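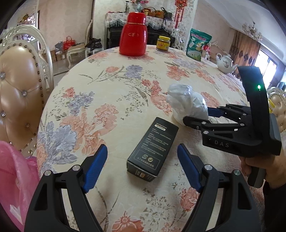 Rogério Siqueira objected, before I had finished the first slide, that a gripper can't be wrong about whether it is holding something. It has an encoder. It knows how far apart its fingers are. If they stopped early, there is something between them, and if they went all the way, there isn't.

I love this objection and I want you to hang on to it, as it is what I believed too, and so did everyone else at Tarncombe right up to April. The whole session is about the afternoon when it stopped being true.

Session 6: When "held" doesn't mean held

Reading beforehand: your own notes on jaw width from Session 4, and the page on stop categories. Bring a pencil. We will be drawing curves.

1. The setup

You all know the pipeline by now. A person carries the hand-held gripper and does a task with it on a real table in a real room. The recording gives us the camera view, the pose of the tool and the distance between the jaws at each moment. Later the arm in the Kartha cell tries to do the same kind of task with a similar pair of jaws, driven by a motor this time.

Jaw width is the humble one of the three signals. Nobody makes nice plots of it. But our code leaned on it very heavily, in one line that said, more or less: if the jaws have been told to close, and they have stopped moving, and the width is greater than the empty-close threshold, then mark the object as held.

Everything after that line depended on it. Lift speed, travel speed, whether the arm was allowed to cross the front half of the table, and whether the front light curtain was muted during the handover step. Please underline that last item. We'll be back.

2. What happened

The task was to pick up a knotted plastic bag and bring it to the handover position, where a person takes it. Benedito Araújo was running the cell and a student was standing at the handover side.

The arm went down to the bag and closed a little too high. The jaws missed the body of the bag, brushed the tip of the knot and shut on nothing. The log said HELD. The arm lifted, traveled at loaded speed and arrived at the handover position with empty jaws, and the curtain was muted exactly as designed.

The student saw that the bag was still back on the table and did what any helpful person would do: reached in to move it closer. At the same moment the program noticed that no one had taken the object, decided the handover had failed, and started the return move to put the (nonexistent) bag back where it had come from. Straight toward the hand.

Benedito hit the stop. The hand was not touched. We wrote it up as a near miss, and I'd ask you to take those two words seriously -- the only thing between that student and a moving arm was a person who happened to be looking the right way.

3. The fault

Mechanically it was tiny. On the Wellska gripper the encoder rides on a small shaft, held by a set screw. The screw had loosened and the encoder had crept around on the shaft. With the jaws fully shut, the reading should have been zero. It was 2 mm.

Our empty-close threshold was smaller than that. So every time the jaws closed on air, the software saw a comfortable gap, and reported a successful grasp!

Now go back to Rogério's argument. It is perfectly sound as far as it goes. If the fingers stop early, there is something between them. What the encoder gives you, though, is the angle of its own shaft, and the step from there to "the fingers" passes through a set screw. Draw that chain in your notes: motor, linkage, jaw, pad on one branch; linkage, shaft, screw, encoder, number on the other. Put a cross through each link in turn and ask yourself what the number would say. It takes ten minutes and it's the best ten minutes you can spend on any sensor.

4. Why it stayed hidden

This is the part that I find really fascinating. The box task ran on the same gripper during the same period and nobody saw a thing. A product box is stiff. It has a width, and if you close on it, the jaws stop at that width, plus a small offset that looks like noise. The arm rarely missed the box, so an empty close hardly ever happened, so a false HELD hardly ever had a chance to appear.

Bags are a different animal. A full, knotted bag has a fat part and a thin part, and the width you read depends on where you grab it and how hard you squeeze. Close on the body and you get a big number that keeps shrinking as the contents shift. Close on the neck and you get a small one. We had lowered the threshold specifically so that neck grasps would count as held. A perfectly reasonable change, approved by me, and it used up the whole margin that might have covered for a loose screw.
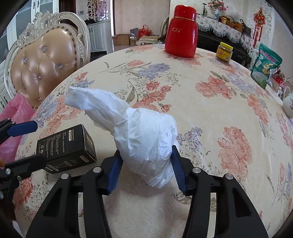

Couldn't you just watch the motor current and forget about width? Current tells you that the motor is pushing against something, and the jaws' own end stop is something, so an empty close gives you a fine healthy current too.

Combine the two and you do get somewhere. Current that rises gradually over a few millimeters of travel looks like a soft object. Current that jumps from nothing to full looks like a hard object or an end stop. For a grasp like the one in the second photo, with the blue pads pressing on the lower, rounder part of the bag and the neck free above them, I'd expect the slow kind of rise. Sketch both curves side by side. Then sketch what you think a pinch on the neck alone would look like, and notice how unpleasantly close it comes to the end stop.

5. What the logs showed

We went back through everything the cell had recorded in Dreko since the gripper was last serviced. There were 1571 closing events marked HELD. We checked them against the wrist video, by eye, with two people looking at each one and arguing when they disagreed. In 37 of them there was nothing between the jaws.

All of those came from the later part of the period, and almost all from the bag task. If you plot the fully closed reading against time, you get a flat line, then a slow ramp, then another flat line at the new value. Anyone who had looked at that plot would have spotted it. It wasn't a plot we made. It is now the first thing on the cell's screen in the morning, and I'm absurdly fond of it.

One more point about data. The false HELD labels had gone into a training set, together with over 600 episodes that were fine. We pulled the affected ones and relabeled them. Think about what a model would have picked up otherwise: that closing above a bag and lifting is a good result. It would have learned to do the very thing that set off the near miss.

The recordings made with the hand-held tools were checked separately. They have their own width sensing and their own zero check, and the screw in question isn't part of them. I mention it as three of you emailed me to ask.

6. Two failures, please keep them apart

The screw is a fault. Screws come loose. Put thread locker on it, draw a paint line across it, check it on a schedule, and one day some other screw will come loose anyway.

The muting is a design error, and it was ours. A guard was being switched off on the strength of a signal that was never meant to carry that load. A single ordinary encoder, with no cross-check, ended up deciding whether a person was protected. Even with a perfect encoder, I would not sign off on that today. The grasp check should be allowed to spoil a task. It should have no say at all in who gets hurt.

What changed in the cell:

The light curtain is no longer muted at handover. The arm comes to a monitored standstill first, and any further motion needs a press on the button outside the curtain.

Before each run, and after every thirty minutes of running, the jaws close on nothing and the reading is compared with zero. If it is off by more than half a millimeter, the run won't start.

HELD now needs width and the shape of the current curve to agree. When they disagree the label is UNSURE, and the arm lowers and opens where it is.

A failed handover ends the program. There is no automatic return move.

Benedito pointed out that the third change makes the bag task slower, with a lot more UNSURE results on neck grasps. He's right, and the numbers look worse on the weekly sheet. I'm happy with that sheet. If one of you can find a better way to tell a thin neck from bare pads, I will buy you lunch and we'll write it up together.

7. For the lab

We'll loosen the encoder on the bench gripper on purpose (bench only, power supply limited, no arm attached) and you'll record closes on a box, on the body of a knotted bag, on the neck of the same bag, and on air. Shift the zero a little at a time and note the point where your own grasp check starts lying to you.

Write down your guess for that point first, in ink, at the top of the page. Mine was off by a factor of three when I tried it.

Safety glasses are on the shelf by the door. Hair tied back, sleeves pushed up, and the person holding the stop button doesn't hold anything else.

Next session: slip, and why the pads on your bench gripper need washing.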